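About Prindlow

Prindlow is a small company that writes about holidays. We mean the public kind, with bunting and closed banks. If you want a cheap week in Tenerife you have taken a wrong turn, though you are welcome to stay and read about Whitsun.

How we started

Silvana Nogueira set us up in 2000 after missing a delivery, a dentist and a train on the same Thursday, all thanks to a bank holiday she had forgotten. She wrote a single page explaining why Britain shuts when it does. Teachers began to print it out, then personnel departments, and then a man in Hull who wanted to argue about Easter. He still writes. We have conceded two of his points.

What we do

We publish plain guides to public holidays, saints' days, harvest festivals and the odd civic anniversary that one town takes very seriously and the next town has never heard of. There are guides for 90 countries so far. Each covers where the day came from, what people eat, what is shut, and whether it moves if it lands on a Sunday.

Our classroom packs are sold under the Pelier name, for reasons that made sense at the time. The May Day pack is the most popular and has the fewest instructions for making a maypole, following feedback.

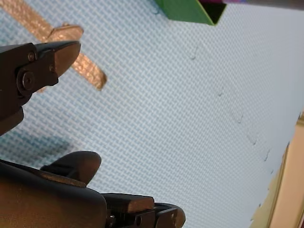
Who we are

There are 13 of us, mostly writers, plus two fact-checkers who are feared. Silvana still edits everything on the spring festivals and will not be moved on the spelling of Shrovetide. The office closes for the usual English bank holidays and for one other day a year, chosen by vote. Last time it was Norway's Constitution Day, narrowly, on the strength of the breakfast.

Corrections

We get things wrong, usually lunar things. If you spot a mistake, write to the corrections desk and say which guide you were reading. Family traditions are also gladly received, but please don't send cake by post again.

Schools and employers who want a whole year's calendar should ask before the end of June.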